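In Praise of the Sock Table

I want to make a case for sorting socks on a table. A real table, cleared off, with a chair you could sit in if you felt like it, and every sock laid out flat where you can see it. I have been doing it this way since December and I am so happy with it that my family has asked me to write it down somewhere and stop bringing it up at dinner. So, fine. I'm writing it down!

For most of my adult life I paired socks the way my mother did, out of the basket, standing up, with one hand rummaging. You pull out a gray one. You rummage for the other gray one. You find a gray one that is a bit longer, put it back, and keep going. By the end you have a decent stack of pairs and a tangle at the bottom that you push into a drawer and tell yourself you'll deal with next time. My own tangle had reached 69 single socks when I finally tipped it out over the holidays. I counted them twice (I was so sure I'd made a mistake the first time). Some of them belonged to a child who now wears a men's size eleven.

What changed my mind was staying with Vasiliki Fragkou, an old friend from my Wadeck days, when I was between apartments for a couple of weeks. She does her laundry in small loads and sorts it at the kitchen table, with the radio going. Socks get laid out in a row first, all facing any which way, before she matches a single one. I remember thinking it looked slow. Then I watched her finish a whole family's worth before the kettle had boiled, and I went quiet and paid attention.

The laying out is the whole trick. When socks are in a basket, you're searching. When they're on a table, you're looking, and looking is so much easier! Two greens on a pale surface find each other almost by themselves. You notice the heel shapes, the worn toes, the one that has gone a shade lighter than its partner. You also notice little marks and bits of stitching you never knew were there - I had owned one pair for years before I spotted that the toes were stitched in a different color.

A light tabletop helps more than I would have guessed. Ours is dark walnut and I spread an old bedsheet over it, and the navy and black socks, which used to defeat me completely, are now perfectly easy to tell apart. If you have a cream or white table already, you're ahead of me.
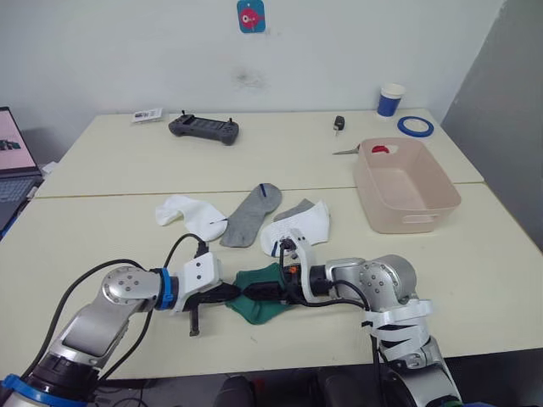
The dark green one gets its turn, with more socks laid out in a row on the tabletop.

My second argument is about handling. I believe a sock ought to be pulled out straight before it's paired. Take it at both ends, give it a gentle stretch, and let it settle. It comes out of the dryer bunched and twisted, and a bunched sock lies about its size. Mine lied to me for years. Half the socks I'd written off as odd turned out to have a partner sitting in the very same drawer, just scrunched up shorter.

Now, the folding. I know people feel strongly here, and Aidan Coughlan, who I share an office wall with at Keltden, has told me more than once that I'm wrong. Aidan is a baller. He tucks one cuff over the other and throws the pair at the drawer from across the room. I can't do it anymore. Balling stretches the cuff, and I think you can feel the difference by spring, when one sock of each pair starts sliding down into your shoe. I lay the two flat, one on top of the other, and fold them in half. In half again if they're long. They stand up in the drawer like little file folders and I can see every pair I own.

He says life is too short. I say I spend less time on it than he does, because I'm not hunting through a drawer of identical lumps at seven in the morning. We've agreed to leave it there, although I notice he has bought himself a set of drawer dividers.

The objection I take more seriously is the one my sister makes, that you can skip all of this by buying a big pack of the same sock and throwing everything else away. It's a sensible plan and I tried it. I bought a lot of plain black ones from Hegarty, the discount place out by the bus depot, and within a month the house had gotten duller. I missed the green ones. I missed the terrible reindeer ones. Getting dressed in the dark half of the year is a bit grim as it is, and a good sock is a cheap way to cheer it up. I'd much prefer to sort a mixed bunch than wear a uniform on my feet.

And the singles? Keep them for one more wash, in a bowl or a bag where you'll see them. If the partner hasn't shown up by then, let it go. One of my 69 is now a very good duster for window blinds, you wear it like a mitten, and another has rice in it and lives in the freezer for my bad knee. I'm down to four singles as of this morning. One has a hole, so really it's three.

Try it with your next load. Clear the table properly, mail and all, tip the socks out and spread them before you touch a pair. Put on some music. My son, who has never willingly folded anything, wandered in last week and matched five pairs while telling me about his chemistry teacher, and he only stopped when he noticed what his hands were doing. I've left the sheet on the table in case he comes back.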